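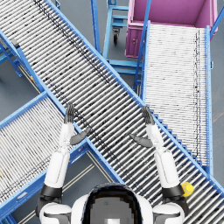
The guideline Nia Watkins keeps on her desk at Broltstead runs to 14 pages, and she wrote most of it. She started in May with a single sheet of rules for testing humanoid robots beside roller conveyors in simulation. The sheet grew.

Watkins is the safety lead for a program called Testell, which checks how two-armed robots behave on parcel lines before one is allowed near a real line. Her background is in fixed machinery, where the rules are old and well understood. You guard the pinch points, you put the stop where a hand can reach it, and you keep the guard on while the rollers turn.

"A humanoid doesn't fit into that very well," she says. "It's a machine that stands where the operator used to stand. So is it something you guard, or something you guard against?"

The guideline's answer is to treat it as both. Hands are considered separately from arms, as fingers can enter gaps that a forearm can't. Every simulated trial has to start from a declared ready position, with both hands clear of the rollers, and finish in the same one. A trial that starts anywhere else is thrown out, even if the robot does the job perfectly.

Section 9 deals with the objects on the line. Boxes are easy. Balls are harder, because they roll on a surface made for flat-bottomed goods and can settle between two rollers or run off a side rail. The rule is that the robot may reach for a ball only over the conveyor it is facing. It may not lean across one conveyor to get to another, and it may not follow anything that falls to the floor.

That last point caused some argument. Jenkins, the integrator that builds the conveyor models, wanted the robot to be able to recover dropped items, as a person would. Watkins held firm. Bending down beside a running line is one of the things she spent years training people out of, and she saw no reason to teach it to a machine.

There are rules for the model as well. Rail heights, roller spacing and floor markings must match the drawings for the site. Bins and carts go in where they stand on a working shift - a tidy model gives tidy results, she says, and the first real cart in the walkway undoes them.

The depot at Flillby will be the first to use the guideline for a physical trial, at 2 in the morning when the sorting floor is quiet. Two people will be present, one of them at the stop button with no other duties. Watkins has put her own name down for that job.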